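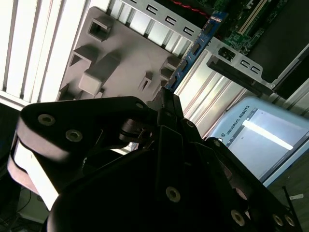 Small offices replace servers too early. The usual trigger is the end of the vendor warranty, and a warranty is a pricing instrument. It says little about the condition of a power supply or a memory module.

Our office at Besilton runs 6 machines past warranty, with file storage, mail archiving and the Flurklow ticket system on them. Over 3 years, parts have cost $900, most of it fans and disks. A replacement quote from Inutano came in far above that for a single unit, before migration labor.

The standard objection is power draw. It is a fair one, and it should be measured. Our oldest unit idles at 145 watts. A newer model would use less, but at our electric rate the savings would take longer to cover the purchase than the new unit's own warranty would last.

Firmware support is the stronger argument. When security updates stop, a machine exposed to the internet should be retired. One that sits on an internal segment and runs a nightly Dumlao backup can wait.

Replacement dates should be set by failure logs and patch status. Both are already recorded in most offices, and both are seldom read before the November budget is drafted.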